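What We Put in the Box: Parcels Sent Home and Parcels Sent Away
Speaker notes, evening talk at the Umstead reading room, July 1, 2026 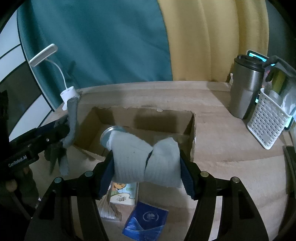 Start slowly. Thank Declan Phelan for the invitation and for the loan of his family letters. Say that I am not a historian by training. I worked in a post office counter for many years, first in Skarkau and then here, and I learned the subject from the side of the person who weighs the parcel.

First point. A letter and a parcel are two different things, and families know it very well. In a letter you can say that you are fine. In a parcel you must choose. The mother who sends socks is saying that she thinks of cold feet. The son who sends coffee is saying that he has money now. I would like the listeners to keep this in their heads during the whole talk, so repeat it once, a little slower.

Ask the room: who has received a parcel from home after moving away? Wait for hands. Ask one person what was in it. (If no one answers, tell about my aunt and the plum jam. One jar broke, and I ate the biscuits anyway, they tasted of plum for a week.)

Second point, the older history. Go back to 1845. In that year the first failure of the potato crop in Ireland began, and in the years after it a very great number of people left. What went back over the sea was mostly money and letters, and often the passage ticket for the next brother or sister. Clothes went too when somebody was travelling. A coat could cross the ocean on the back of a neighbour and be handed over at the door.

Here I read from the Mac Carthaigh letters. Aidan Moriarty has copied them out by hand and he permits me to use them. Read only the short piece:

"I send by Michael the grey shawl and the two pair of stockings. The stockings are for you and not for Nora, she will say she is colder but she is not."

Let people laugh here. Then say that the letter does not mention if the stockings arrived. The next one we have is from another year and speaks only of a cow.

Remark for myself: do not explain the famine at length. People in Umstead know it better than I do, and last time I spent too much on it and had to run through the second half.

Third point, how parcels became ordinary. For a long time sending a packet was a matter of carriers, coaches and railway companies, each with its own price. In Britain and Ireland the post office began to take parcels in the 1880s. After that a person in a small village could go to the same counter for a stamp and for a box. I find this a beautiful change. The shop, the post office and sometimes the public house were one room, so everybody knew who had received what. Privacy was small.

Mention string. Older people in the room will remember that you never cut string, you undid the knots and kept it in a drawer. The brown paper was ironed. My grandmother ironed it on the wrong side so that the old address would not come off on the cloth - I still do not know if this was necessary.

Fourth point, what goes in. This is the main part, give it the most time.

I asked 40 people from Umstead and Romden to write down for me the last parcel they had sent to a relative living away. I did not ask for the value, only for the things. 35 gave me a list that I could use. The other five wrote down what they wished they had sent, and I have kept those lists also, they are very good, but they belong to another talk.

Some of the lists, read three or four, not all:

Tea, two kinds. A school photograph. Cough sweets. A birthday card with the wrong age, corrected in pen.

Wool socks, a tin of fish, paper handkerchiefs, the parish newsletter.

One slipper. (The other had been left behind at Christmas too, but was found later, and had its own parcel.)

Tea again, a door key, a packet of seeds, a pillowcase used as padding and "to be sent back".

Say what I notice in these lists. Nearly everything can be bought where the relative lives. There is tea in the shops over there. There are socks. The sender knows it and the receiver knows it, and still the box is packed and the postage is paid, sometimes more than the things inside are worth. At the counter I used to think it was foolish. A woman in Skarkau once paid to send sugar. I told her the price twice, because I thought she had not heard me, and she looked at me as one looks at a child.

Pause here. Drink some water.

Then say a few words about small soft things. Every experienced packer uses them to fill the corners. A tea towel goes around the jar, socks go inside the cup, and nothing moves when you shake the box. In my lists the soft things are often named last, as if they did not count. But when I telephoned some of the receivers, it was the soft things they still had. The food was eaten, of course.

Fifth point, the other direction. Those who left also send. In the years before 2000 it was common in my own family that the parcel from abroad was opened at the table with everyone present, and my uncle read aloud the labels in a language he did not speak. He read with much confidence. We believed that one packet was soup, and it was for the washing of curtains. Here the listeners usually have a story of their own. Take one or two, not more, and be polite but firm with the gentleman who was at the Romden evening, if he comes.

Sixth point, shorter. The customs form. I am fond of this form. It asks for a description of the contents and gives you a line as long as a finger. People write "gift", and the clerk must say that gift is not a description. Then they write "various". I have seen a form with "things for my daughter" written very neatly, and I am sorry to say I had to refuse it. She took it back and wrote "clothing", and pressed so hard that the pen went through to the copy underneath.

If there is time, speak of what is changing. Now many people order from a shop and have it delivered straight to the relative. It is cheaper and it arrives in good condition. One man from Romden told me that his daughter thanked him for such a delivery, and then asked, very kindly, if next time he could put it in a box himself. I do not want to make a complaint about modern times from this. I order things in the same way for my nephew. But I would like to hear what the younger listeners think.

Closing. Invite people to look at the copies of the letters on the side table, with clean hands please. Ask that anyone who has old parcel labels or packing lists speaks to Aidan Moriarty before leaving, he will make copies and give the originals back the same evening.

Questions. Probably they will ask again about the weight limit and if one may send cheese. I do not work at the counter any more and the rules have changed, so tell them to ask at the post office.

Take home: glasses, the letters folder, Declan's extension lead.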